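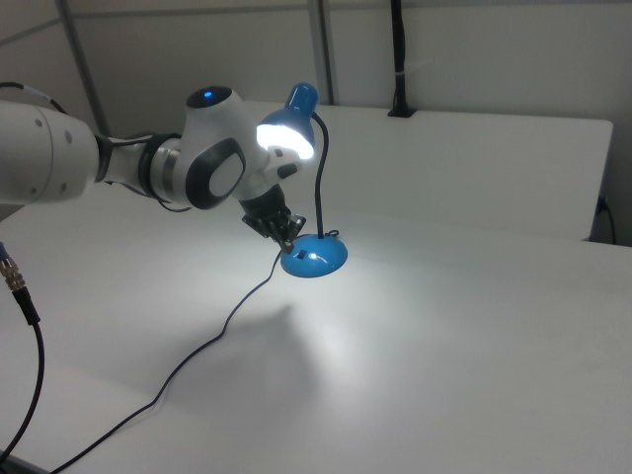
4.2 Position of the task lamp

Supplementary lighting in rented flats is chosen by the tenant and is therefore poorly covered by the records that landlords keep. The Tondia survey recorded fixed ceiling fittings in every room but made no provision for portable lamps, and an earlier reading of the same returns treated rooms with a single ceiling fitting as having a single light source. Our own visits to 181 flats in Vindton do not support that treatment. Portable lamps were present in most of the rooms where reading, sewing or paperwork was done after dark, and they were commonly of the smallest size on general sale. A blue desk lamp with a domed base and a thin black power cord is typical of the class. Lamps of this kind are light enough to be moved with one hand, and their position at the time of a visit cannot be assumed to be their position in use.

Each household was asked to place the lamp as it would be placed for an evening task, with the ceiling light left in its usual state. Horizontal illuminance was then measured at three points on the table: at the centre of the task, at the near edge of the table, and at the far edge on the side away from the lamp. The meter was laid flat and read after the operator had stepped back. Blinds and curtains were closed for all readings, and no visit began before 5 p.m. Fieldwork ran through January, when the hours of darkness were long enough to allow two visits in an evening.

The readings at the task centre varied far more than those at the table edges. The highest, 3,000 lux, was obtained in a flat on Dow Street, where the tenant had lowered the shade almost to the page. High values of this sort were confined to a small area and fell away quickly towards the edges of the table. The ratio between the task centre and the far edge was accordingly large, and in seven flats it exceeded the limit adopted in Section 3 for comfortable reading. All seven had a lamp with an adjustable neck and no other light in use. 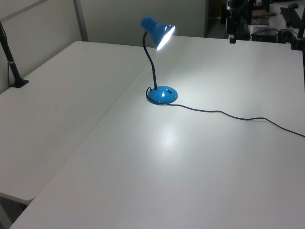 Figure 3. Blue desk lamp with flexible gooseneck and cone-shaped shade, switched on. The beam forms a broad, pale patch on the white tabletop.

The surface of the table has a strong effect on these results. A pale top returns much of the light that falls on it, and a softer reflection of the lamp may be seen on the surface in front of the lamp (Figure 3). Where the top was smooth, several tenants reported glare from the table itself and had moved the lamp further from the chair to avoid it, which lowered the illuminance on the page. Dark or covered tables gave fewer complaints of this kind. Tablecloths were left in place during measurement if the household said that they were normally used.

The direction of the shade was recorded separately from the position of the base. The two were often confused in the diary entries submitted through Lirus, where the prompt asked only whether the lamp had been moved. A tenant who turned the shade by hand without shifting the base might answer either way. Blair Geddes recoded the free-text remarks attached to these entries and separated them into changes of base, changes of shade and changes of both. Entries that could not be placed with confidence were excluded from the analysis of movement but kept in the analysis of hours of use, for which the distinction does not matter.
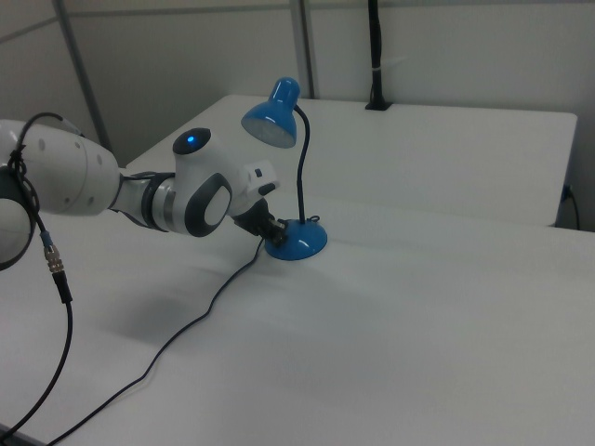 Changes of shade were the most frequent of the three. They tended to occur within the first minutes after the lamp was switched on and were seldom repeated in the same evening. Changes of base were rarer and were associated with a change of task, for example from a meal to paperwork at the same table. The reach of the power cord limited such changes in rooms where the only free socket was behind a fixed piece of furniture. In these rooms the base stayed on the side of the table nearest the socket, even where this placed the lamp on the same side as the writing hand and put the page in shadow.

Extension leads removed the limit in part. Tenants with small children were less willing to use them, and some had returned the lamp to a shelf or windowsill for the same reason. Such lamps were recorded as present but were not measured, as they no longer served the table. Their omission raises the mean illuminance at the task centre, and the figures in Table 3 should be read with this in mind.

No adjustment was made for the age of the bulb. Households were asked when it had last been replaced, but the answers were too uncertain to be used. A check on a subset of lamps, in which the household bulb was exchanged for a new one of the same rating, altered the readings at the task centre by less than did a modest change in the height of the shade. Shade height was therefore retained in the model described in Section 5, and bulb age was dropped.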